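Progress Report to the Hanum Fund
Household Goods Reuse Program, Vorkilstead
Wednesday, June 1, 2022

1. Summary

The program collects surplus household goods from retailers and residents and distributes them through two sites, Vorkilstead and Tolentino. In the reporting period 3,214 items were received and 184 households were supplied. Spending is within budget.

2. Intake and storage

Shelving at Vorkilstead was completed in February. Storage capacity there is now 400 crates. Tolentino continues to operate from the rented unit, and the lease has been renewed on the same terms. Damaged packaging remains the main reason for rejection at intake.

3. Stock records

Both sites have moved to the Warelus inventory system. Paper records were kept in parallel for 60 days and then discontinued. Two category codes, cleaning supplies and small kitchen appliances, were merged in error during the transfer and have been corrected.
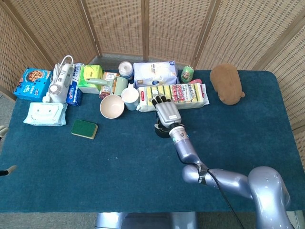 Mixed household items, including a hand mixer, wet wipes and a scouring sponge.

4. Outstanding matters

The electrical testing contract has not been signed. The supplier's revised quote is higher than the budgeted amount, and a second quote has been requested. Approval is sought to carry the unspent transport allocation into the next period.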